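Washing printed cotton sheets – cold or warm??

plemus_mom
ok so I bought a floral sheet set at the Clarstead outlet, cotton, tag says 200 thread count and thats all it says. No wash instructions. Leaves and ferns kind of print. Last set I had went chalky looking after a few months and I dont want to do it again. Cold or warm? And does vinegar do anything

Boto
Cold. Inside out if its a duvet cover. Vinegar no, old wives tale

s_akgul
Disagree on the vinegar. Half a cup in the rinse, been doing it for years, my sheets feel softer. Doesn't set dye though, people mix those two up.

Boto
feel softer bc you quit using fabric softener probably. Also its rough on the rubber seals in the washer, my repair guy was pretty firm about that

s_akgul
Half a cup. In a whole tub of water. The seals are fine.
– Sinan Akgül

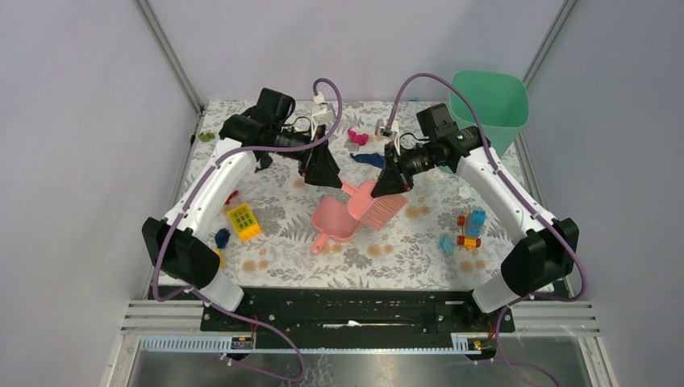 Anyway the bigger thing is detergent. Most people use double what they need and it dries on the fabric, and that can be the chalky look. Try 2 tablespoons for a full load and see.

yufang.t
^ this. I had the same problem with a dark green set and it was all soap. Ran it twice with nothing in the machine and the color came back, mostly.

Warm is ok by the way. I do warm every time, cold never gets body oil out of pillowcases. Fading for me was the dryer, I had it on high for an hour. Now its 20 minutes on low then over the shower rod

Boto
warm on a printed cotton, no thanks. My Dağdelen set lost all the pink in one summer and I never even put it in the dryer

yufang.t
line dried in the sun?

Boto
...yes

yufang.t
well there you go

plemus_mom
lol ok. So less soap, low heat, no sun. Still dont know cold or warm but I'll do the sheets cold and pillowcases warm I guess. Will they stop matching if I do that?

s_akgul
Might, over a year or so. I'd wash the whole set together, whichever you pick. And do the first wash by itself, new prints can bleed

plemus_mom
too late, threw a white towel in with it this morning. will report back

Contact us | Copyright Household Talk Boards | Back to top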